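机器进了返修间以后，我更喜欢上班了

我在一家修小型电子设备的厂子里管返修间，厂名叫Polden，做的活儿说起来很琐碎：客户寄回来的温控面板、门铃、计时器，拆开，测，换零件，装回去，再寄走。一个月过手4000件上下都不稀奇的那种琐碎，当然淡季没有这么多。去年十月，我们在两张工作台上装了机械臂，到现在用了大半年。我想认真说说这件事，因为我发现外面谈自动化的文章大多是两种人写的，一种是卖设备的，一种是从没在工作台前站过八小时的。我两样都不是，我就是喜欢这东西，喜欢得有点藏不住，同事已经嫌我烦了。

先说以前是什么样。返修间最耗人的环节，外行多半以为是焊接，其实焊接挺有意思的，手上有活，脑子里也有活。真正耗人的是“摆”：从料筐里拿一件，正面朝上放好，推到测试位，测完拿走，再拿下一件。Tyyne Ikonen在这个岗位上干过三年，她跟我说过一句话，我一直记得。她说下班以后在家里摆碗筷，会不自觉地把每一只碗都转到同一个方向。她是笑着讲的，可我听了不太好受。

所以当厂里说要试机械臂的时候，我第一个举手。举完手才想到，Tyyne会怎么看？那个岗位再怎么磨人，也是她的岗位，工资是从那里来的。我那几天见了她都绕着走，现在想想挺丢脸的，她倒是很直接，跑来问我：“那我以后干什么？”我答不上来。我去问上面，上面也答不上来，只说“会安排”。“会安排”这三个字，我建议所有打算上自动化的单位都从通知里删掉，它除了让人睡不着觉，没有别的用处。

后来的安排是她自己提出来的。她说她摆了三年，什么样的件放歪了会卡、什么样的壳子一捏就滑，她都知道，那就让她来教机器。于是她去学怎么示教，学怎么改夹取的位置，学怎么看日志。培训一共36个小时，分在上班时间里上，工资照发。最后这一条是Špela Omerović替大家争来的，她是我们的班组代表，谈判的时候一步都没让。我非常感谢她，因为原来的方案是让大家晚上在家看视频自学！家里有孩子的人几点钟看？半夜吗？

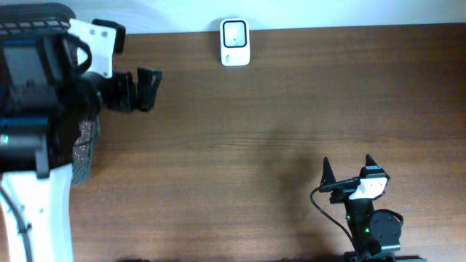 返修间的工作台：两支机械臂，一件白色小设备。

我到现在路过这张台子还是会停下来看一会儿。右边那支臂的爪子张开着，台面又空又宽，那么小一件东西放在上头，要夹得准、夹得稳，还不能在壳子上留印子。换成人手，你根本不会意识到这里面有难度，手指自己就知道该用多大劲。机器不知道，得有人一点一点告诉它。我以前以为自己很懂“拿起来、放下去”这件事，看Tyyne调了一个下午的夹爪，我才明白自己一窍不通。她会嘟囔“太急了，太急了”，像在教小孩端汤。

这就要说到我最想说的一点。大家总在争机器会不会把人的手艺变得不值钱，我们这里发生的事情恰好让我看见了从前没人付钱的那部分手艺。三年里，没有一张表格记录过Tyyne知道哪种壳子会滑。岗位说明上只写着“上料”。等到要把这个岗位交给机器，大家忽然发现“上料”两个字底下压着厚厚一叠经验，不把它翻出来，机器就会一直掉东西。我觉得这非常了不起，也有点难为情，难为情的是我们居然要等到买了机器才肯去问她。

她现在的工资涨了一档。该涨，而且我认为涨得还不够，这话我在会上也说过。

当然也有不顺的地方，我再热情也不能瞒着。头一个月乱得很，节拍对不上，人等机器，机器等人，Mirsad Dumitrescu管测试位，他那阵子的脸色我不敢看。有一批件的外壳比平常亮，反光，识别老出错，最后有38件全靠手工补回来，大家加班到晚上七点多。还有声音，以前返修间里能听广播、能聊天，现在多了一种细细的电机声，有人完全不在意，有人一天下来头疼。Yolanda Escobedo就属于后一种，她换到了靠窗的位置，好了一些，没有全好。我不赞成把这类事情叫作“适应问题”，一叫“适应问题”，就成了她一个人的毛病了。

聊天变少了，这个我也舍不得。从前两个人面对面摆件，手上忙着，嘴是闲着的，谁家孩子考试、谁家屋顶漏水，全是在那张台子上听来的。机器接手以后，人各自盯着各自的屏幕。我们后来把上午的休息延长了一点，挪到同一个时间，大家一起喝咖啡，算是补救。效果嘛，比没有强，可总归跟手里有活的时候那种闲聊不是一个味道。有谁那里解决得好的，真心想请教。

还有一件事我跟厂里的意见不太一样。管理层很喜欢看每小时件数，墙上那块屏幕天天滚。刚装好那阵子，有人拿机器那张台子的数字跟旁边人工台子的数字比，贴在一起，红的绿的。我当场就把它关了。人工台子接的全是机器弄不了的件：变形的、进过水的、前一家修坏了的。拿这个去比速度，等于让外科医生跟量体温的比谁看的人多。Nikola Kneževič是厂长，他一开始不太高兴，我拉他在人工台子前面坐了一个上午，修了两件，其中一件还没修好。下午那个对比图就再也没开过。他这个人有这点好，肯坐下来。

常有同行问我，小厂子值不值得弄。我不想替谁算账，每家的件不一样，人也不一样。我只能说我会先看什么。我会先去看那个最想让机器做的岗位上坐着谁，跟她待上一整天，问她哪一步最烦，哪一步其实挺喜欢的，别给拿走了。我们就差点犯这个错：原计划连最后的外观检查也要自动化，结果好几个人都说那是一天里最舒服的一段，东西修好了，拿在手里转一圈，擦一擦，心里踏实。于是那一步留给了人。速度上有没有损失？有一点。我一点也不心疼。

我也听过另一种说法，Surness那边有个朋友就这么讲：你们现在人手没减，是因为活儿多，等活儿少了你再看。这话我反驳不了。机器在那里，账随时可以重新算一遍，谁也没法拿一台设备给别人的饭碗作保。正因为这样，我才觉得趁现在大家都还高兴的时候，就该把规矩写下来：培训算工时，转岗要本人同意，示教的人要有署名和津贴，件数不能拿来比人和机器。Špela已经起草了一份，两页纸，我签了，Nikola说他要再看看第三条。

我会一直催他的。顺便说一句，Tyyne上星期开始带第一个徒弟了，是仓库那边转来的小伙子，手很稳，就是性子急。我路过的时候，听见她在说：“太急了，太急了。”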